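VL 3, Imitation Learning (Saha), Nachtrag zu Dienstag

Policy Grotell: 191 Demos, Chunk-Länge 3. Eingang Kopfkamera + Gelenkwinkel, Außenkamera nur für die Auswertung!! Aufgabe = obere Tür der Waschmaschine.

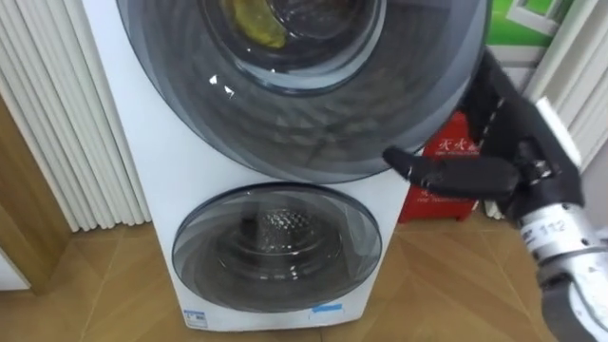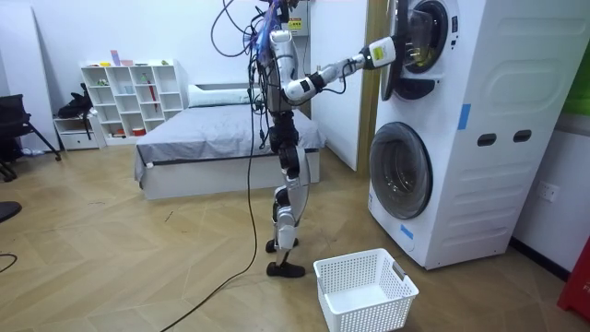
Problem Kontakt: kleiner Winkelfehler am Türrand, großer Kraftfehler. Deshalb Impedanzregelung untendrunter, Policy gibt nur Sollposen vor (vgl. Skript Weerakoon, S. 331). Steifigkeit 800 N/m, nicht höher drehn.

Klausurrelevant: Kovariatenshift, warum Chunking hilft. Herleitung nich.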